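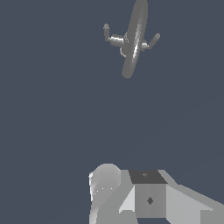 A garra do robô num mundo feito no computador.

Como se ensina um robô a abrir uma torneira?

Para ti é fácil. Chegas ao lavatório, pões a mão no manípulo e rodas. Um robô não nasce a saber isto. Alguém tem de lhe mostrar o movimento, e há duas maneiras muito usadas de o fazer.

A primeira é pegar-lhe no braço. A pessoa segura no braço do robô e leva-o devagar até ao sítio certo, como quando um adulto te guiou a mão para escreveres as primeiras letras. Enquanto o braço se mexe, o computador aponta a posição de cada articulação. Uma articulação é uma parte que dobra ou roda, como o teu cotovelo. Muitos braços de robô têm 7.

A segunda maneira é usar um comando. A pessoa fica sentada e mexe num comando parecido com o de um jogo. Quando empurra para a frente, a garra avança. Quando carrega num botão, os dedos fecham. A isto chama-se teleoperação, uma palavra comprida que quer dizer "trabalhar à distância".

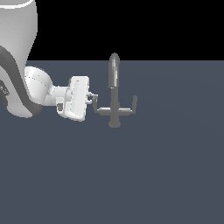 Na oficina Stollside, os robôs começam por treinar num simulador. Um simulador é um programa que imita o mundo, um pouco como um jogo de vídeo. O braço é desenhado no computador e a torneira também. Só lá se põe o que faz falta para o exercício: esta torneira tem uma bica alta e um manípulo de cada lado, mas não tem lavatório por baixo. Os dedos da garra estão junto do manípulo da esquerda. No simulador, se o braço bater em alguma coisa, nada se parte, e basta carregar numa tecla para voltar ao princípio.

Cada vez que a pessoa mostra o movimento do princípio ao fim, o computador guarda uma demonstração. Uma só não chega. Se o robô visse apenas uma, ia repeti-la sempre igual, mesmo que a torneira estivesse noutro lugar. Por isso, a pessoa faz o exercício muitas vezes e muda alguma coisa de cada vez: a torneira fica mais perto, mais longe ou virada para outro lado. Para o exercício da torneira, a Stollside guardou 201 demonstrações.

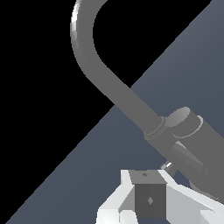 Nem todas servem. Às vezes a pessoa engana-se no comando, ou a garra passa ao lado do manípulo. Depois de as rever, a equipa ficou com 121. As outras foram apagadas.

O que fica guardado em cada demonstração? Duas coisas, sobretudo. Uma é o que as câmaras mostram — no simulador, as câmaras também são a fingir. A outra é o movimento que a pessoa mandou fazer naquele momento. O programa compara as duas coisas e procura uma ligação: "quando vejo isto, mexo-me assim". Procurar essa ligação chama-se treino, e pode demorar muitas horas.
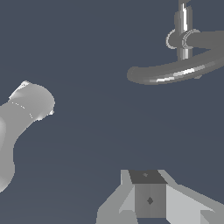 Depois do treino, a pessoa larga o comando e o robô experimenta sozinho. Se falhar muitas vezes no mesmo ponto, fazem-se mais demonstrações dessa parte e treina-se outra vez. Só mais tarde é que se passa para um braço verdadeiro, com uma torneira verdadeira.

Experimenta em casa

Precisas de um amigo, uma venda para os olhos e um copo de plástico vazio. Põe o copo em cima da mesa e tapa os olhos ao teu amigo. Primeiro, guia-lhe a mão até ao copo. Depois muda o copo de sítio e usa só palavras: "esquerda", "para a frente", "fecha os dedos". Façam 5 tentativas de cada maneira e escrevam num papel quantas correram bem.

Palavras novas
Articulação — parte do braço que dobra ou roda.
Teleoperação — comandar um robô à distância.
Simulador — programa que imita o mundo.
Demonstração — um movimento mostrado do princípio ao fim.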